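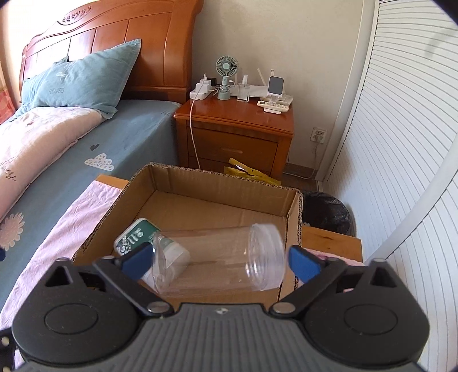 The Jar Is Not the Problem

By Aaliyah Ross
2 Apr 2024

In my mother's kitchen there was one shelf for empty jars, and when the shelf was full we stopped keeping them. I did not understand until I was past forty that this was a complete system. It had a limit, and the limit was made of wood.

I live now in Meltosberg, a town which changed its recycling rules last July. Before, we put everything into one bin and the truck took it away. Now the plastics must be sorted in two groups, metal goes separately, and anything with food on it is refused. The collectors leave a yellow sticker on the lid if you make a mistake. My street had many yellow stickers in the first weeks, and people were angry. I was also angry. I had two stickers, one of them for a yogurt cup.

The argument in the town newspaper since then is always the same. One side writes that the rules are too complicated and old people cannot follow them. The other side writes that it is only washing and sorting, and that a person who can cook can also do this. I want to say something different from both. I think we speak too much about the bin and too little about the cupboard.

When I began to sort properly, I saw for the first time what I was buying. I do not mean that I was shocked. I mean that before, a package left my hand and I had no more memory of it. Now I meet it three times: when I open it, when I wash it, and when I decide where it goes. After some months of this I knew which shops give me work and which do not. The tea I like, from Ccori, comes in a tin, and inside the tin is a bag, and inside the bag is another small bag for each cup. The tin is pretty. I have kept several of them and I cannot tell you what for.

This is the weak point in my own behavior, and I think in the behavior of many readers. We feel bad to throw away a good container, so we keep it, and we call this reuse. But a jar which stands five years in a cellar has not been reused. It has only waited. When my neighbor Gert Mahlangu moved to a smaller apartment, he took 76 jars out of his cellar, and he is a man who makes no jam. He told me he had always believed he would begin.

The town council likes numbers, so I will give one from its winter report. 3,034 households have registered for the new collection, and the report calls this a success. I agree that it is good. But registration says only that a household has the correct bins. It does not say if less is coming into the house. In the same report, the part about reducing packaging is one paragraph long, and most of this paragraph is about a poster.

What could be done? I am not an expert, I worked my life in a school office, but I have seen one thing which works. In Grerow, where my sister lives, the Drullow grocery lets you bring your own containers for rice, flour, nuts and dish soap. You weigh the empty container, you write the weight on it with a marker, you fill it. There is nothing modern in it. My sister's tea tin weighs 712 grams when it is full of lentils, she knows this by heart. The shop has 300 regular customers for this service and it did not need any law.

Here in Meltosberg a shop owner who wished to do the same was told that the hygiene rules are not clear. She asked in the autumn who could make them clear. She is still waiting for the answer. I find this hard to accept, when the same town could find in a few weeks the person who prints yellow stickers.

I know what can be said against me. Packaging protects food, and food thrown away is also waste. A family with small children and two jobs will not stand with a marker in front of a scale. This is true, and I would not force them. I ask only that it be possible for those who want it – and I believe they are more than the council thinks.

As for my own kitchen, I have chosen one shelf. It is the lower one, beside the stove, not very long. It is full already, so on Saturday I must take some tins off it and give them to my sister.

Comments (3)

Marisol T.
The yogurt cup sticker! I got mine for the same thing. It was rinsed but the foil was still on the edge.

oldmillroad
Fine, but the bulk shop in Grerow is a 40 minute bus ride. By the time I get there and back with my rice I could have bought it next door in a bag.

P. Lindqvist
Does anyone know whether the lids stay on or come off? The leaflet says one thing and the town website says another.

More in Opinion
The library should open on Sunday evenings
Why I gave up my garden plot
Two bus lines, one timetable, no connection
Letters: the noise from the swimming pool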